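Prukcombe Polling Place List: README

I got tired of hunting through PDFs to find out where people in Prukcombe vote, so I typed the whole thing up (yes, by hand, mostly on my lunch breaks!).

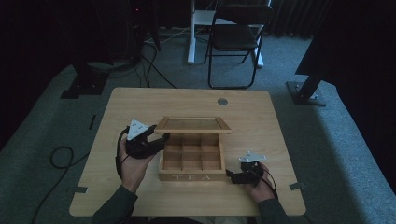

## What's in it

One CSV, 844 rows, one row per street segment. Each row has the street, the house number range, the ward and the polling place. Brirnitz and Duggan wards are done. Corura ward is missing its north side until the county posts the new lines.

## Stuff to watch for

- Odd and even house numbers can vote in different buildings. Check the `side` column!
- Duggan moved 300 addresses to the middle school in March, and I kept the old location in `prev_place`.
- Apartment numbers aren't in there. Neither are voter names, so please don't ask.

## Using it

Take it, print it, put it on your club's website. If you're mailing more than 200 people, call the clerk first and make sure nothing has moved. I update on Thursday nights when I have the energy.

## Comments

**marlo_p:** Row 2 of Brirnitz has the library zip wrong.

**Eoin Gallagher:** Fixed, thanks! I'd copied it from the old sheet.

**dee77:** Any chance of early voting sites too?

Contact: open an issue | © Prukcombe Polling Place List | Back to top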